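**Tabletop helpers wanted at the Manzano rooms, Zatcombe**

Hello, and thank you for stopping to read. We are looking for people who would enjoy spending part of their week putting everyday things where they belong: cups into baskets, spoons into trays, lids back onto the tubs they came from. It may sound like a funny sort of job to advertise, and my sister laughed out loud when I told her I was writing this, but it is pleasant work in good company and we could do with some more pairs of hands.

The Manzano rooms are up the stairs above the old seed merchant's in Zatcombe. My name is Esperanza Manzano, and I started the place with Benito Herrero after we had both spent far too long grumbling about kitchens. We study how people tidy small spaces. By that I mean the small, ordinary decisions made with a cup in one hand and a kettle coming to the boil: which corner it goes in, whether you set it down gently or let it drop the last little bit, whether you turn the basket first or simply reach over the side. What we learn goes into the storage guides we write for people setting up a first home, or moving into a smaller one, and into the advice we give to Holtell, who make shelving and racks.

**What you would be doing**

Most of the work happens at a table. You stand or sit (whichever you like, we have stools of several heights) and you are given a few things to put away, and something to put them in. You do it the way you would at home. Then the things come out again and you do it once more, perhaps with the basket turned round or moved further off.
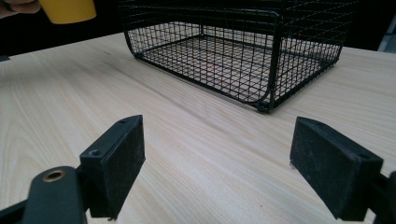

We are very fond of the wire baskets, I should say. They are light, they wipe clean, and you can see what is in them from the side without lifting anything out, which matters a good deal if your shelf is above your head. They do have their tricks, though. A cup with a narrow base doesn't always sit happily on mesh, and spoon handles have a way of finding the gaps. If you notice something like that while you are working, please say so! Some of our most useful notes began with a helper muttering under their breath, and Olaia Vidal, who keeps the session notebook, has become very quick at catching the mutters.

A session lasts 2 hours with a proper break in the middle, and we ask people to come to two sessions a week if they can manage it. Between sessions there is a little sorting to be done, putting the cups and dishes back on the right shelf and giving the baskets a wipe, and we share that out fairly. You will also be asked to fill in a short sheet at the end. It asks what felt easy, what felt awkward and what you would have done differently in your own kitchen. Spelling doesn't matter and neither does handwriting, and if you would sooner talk than write, Olaia will put it down for you.

**Who we would like to hear from**

Anybody over eighteen, really. We have plenty of notes already from people who love tidying, so I would be especially pleased to hear from those who don't. If your mugs live in a heap by the sink, you are very welcome. We would also like to meet:

- people who are left-handed
- people who share a kitchen with others and have had to come to some arrangement about it
- people who find gripping, reaching or bending harder than they used to
- anyone who has recently moved from a big kitchen to a little one

You don't need any training or experience. You do need to be willing to do the same small thing a good many times over and still pay it some attention, and I won't pretend that suits everybody. Benito loves it. Abilio Ortuño, who looks after the shelves and the bookings, prefers to be up and about, so he has arranged things to let him be. 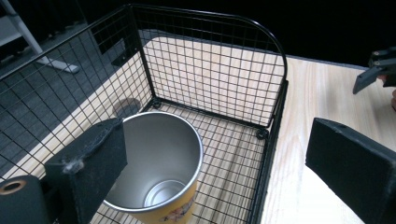
The cups, by the way, are a mixed lot, and we mean to keep them so. People treat a metal cup differently from a china one, and they treat one with a cartoon on it differently again — they often turn it so the picture faces out, even when they have been told they may put it down any way they please. I find I do it myself. If you have a favourite cup at home and would like to bring it along to your first session, do. We will look after it and send it home with you the same day.

**Pay and practical things**

We pay £50 for each session, and bus fares from Drerkstead or anywhere nearer are paid back on top. The break is paid, and there is tea, coffee and generally something to eat with it. Please tell us beforehand about anything you can't have.

The stairs are fairly steep, with a rail on one side only. If they would be a trouble to you, we can hold your sessions in the ground-floor room at the Drerkstead reading rooms instead, where the tables are the same height and the doors are wide. Just mention it when you write and we will sort it out without any fuss.

We have 5 places to fill, starting in May. Sessions run in the mornings from half past nine and in the afternoons from two o'clock, and you can choose whichever suits you and stick with it.

**How to apply**

Write to Traian Lazăr at the Manzano rooms, or put a note through the door if you are passing. There is no form. Tell us a bit about yourself, which mornings or afternoons you have free, and where you keep your cups at home. A few lines will do, though long letters are read with just as much pleasure.

Traian will ring or write back to arrange a short visit, when you can see the room, meet whoever is in and try a few minutes at the table before making up your mind. The kettle is on from nine, so come a little early if you would like a cup of something first.

Esperanza Manzano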